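July 24, 2025 – cup day, finally

Spent most of the day on the squarish cups for the Melis batch and I'm quite pleased, so this is going in the book while it's fresh (and before I forget which glaze was which, as I did last time).

Batch is 14 cups, all pinched from a ball and then nudged square against the heel of my hand. No mould, no template. I did try the template idea back at Plarkar and the cups came out looking like drainpipe, so that's had its chance. Clay is the smooth Nadilach stuff, the bag that had gone a bit stiff at the top. I cut the stiff bit off and put it in the reclaim bucket – whoever does the reclaim next, sorry, there's a fair lump in there.

Weights: started at 168 g a ball and ended up wishing I'd gone slightly heavier. The walls are fine but there's very little left over for the corners, and a pinched corner goes thin before you notice. Next lot I'll leave a bit more in the base and push outwards later, when it's firmed up.

Two were lost. One cracked across the bottom in the drying cupboard (my fault, too near the door) and one I knocked off the shelf with my elbow while reaching for the kettle. The rest went through both firings without any fuss at all! I had been dreading the corners but they held.

Glaze is the cream one, two coats, brushed. Poured glaze pooled in the dents on the test piece and looked like cold custard, so brushing it is. I want the dents to show. That was the argument we had over tea at Trutevdale, whether you smooth them out or leave them be, and I'm still firmly in the leave-them-be camp. They give your fingers somewhere to go. If anybody wants to make the case for smooth again, bring a cup and we'll try both with hot coffee in.

Had one out on the white table this afternoon to look at the shape properly. It's a good place for judging cream because you see straight away how far off white it is.

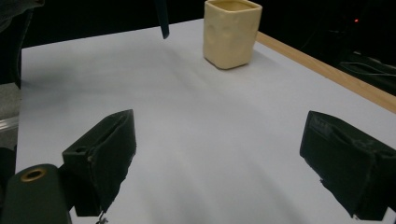

*Squarish cup, cream, dents left in. Rounded at the bottom edge.*

I like the rim more than I expected to. It wanders a little and I'm not going to trim it. The rounded bottom edge is staying as well, though I may try a sharper one on a single cup, just to see how it sits beside the others.

Still to do:

- rub the feet down with the fine pad
- fill every cup and leave it overnight on newspaper
- write the glaze recipe on the lid of the tub, in pen that doesn't wash off
- order more Nadilach before September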